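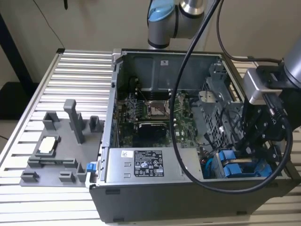
3. Materials and Workstation Layout

3.1 The desktop tower

All sessions reported in this paper used desktop towers withdrawn from office service and passed to the Prorkard refurbishing program. The model was chosen for its layout, which places the parts of greatest resale value within reach once a single side panel has been taken off. Figure 2 shows one tower in the working position: on its side, panel removed, with the interior facing upward. We refer to this as the flat position throughout. An upright tower was tried in an early pilot and given up, as the case tended to shift when a connector was pulled toward the operator.

Figure 2. Desktop tower in the flat position on the slatted aluminum bench. The CPU socket is empty. The fixture plate is at left.

For the purposes of the protocol the interior was divided into two zones. The board zone takes in the green motherboard, the CPU socket with its metal retention frame, and the graphics card directly below the socket. The service zone takes in the power supply, the drive cage, and the drives in their blue carriers, together with the cables that run between the carriers and the board. The division follows the order of work more closely than it follows the metalwork of the case, and a few cables belong to both zones. Where this occurred, the cable was assigned to the zone in which it was first unplugged.

3.2 Order of removal

The written procedure was prepared by Annelies Goossens and revised in May after comments from the bench staff. Drives are taken first. Each carrier is freed from its cables, withdrawn, and set aside for data erasure under the policy of the receiving organization. The graphics card follows, then the power supply, and the motherboard is lifted last. The processor is handled separately and is logged before the tower is released to the bench, so that the socket is open when the sessions described here begin.

Two departures from this order were permitted. An operator could release the power supply before the graphics card if the power leads were tight across the card, and could leave a drive in its carrier if the carrier was cracked. Both had to be entered on the session sheet at the time. Sheets completed afterward from memory were excluded from the analysis.

3.3 Bench and fixtures

The bench surface is made of slatted aluminum. It was selected by Doaa Ghoneim for the ease with which fixtures can be moved and fastened again between product types. The tower occupies the center and right of the working area. To its left is a gray 3D-printed fixture plate with raised posts, brackets, and recesses for holding parts. The plate went through 3 versions before the study — the first was too shallow for the taller components, and the second left too little room for the fingers.

Parts were returned to the same recess in every session. Small screws were kept in a lidded tray supplied by Bostix and were weighed, as a group, at the close of each tower.

3.4 Labels and records

Power supplies were recorded from the regulatory label on the top face, which remains readable in the flat position without turning the unit. Smaller stickers were treated as secondary and were transcribed only when the main label was damaged. Dong-hyun Kwak and Selma Todorova read the labels independently, and disagreements were settled by returning to the part itself.

In total, 47 towers were processed under the final procedure. The record for each was closed once both readings agreed and every listed part had been assigned to reuse, repair, or material recovery. The data set was frozen on 9 August 2022, and towers received after that point are not considered in Section 4.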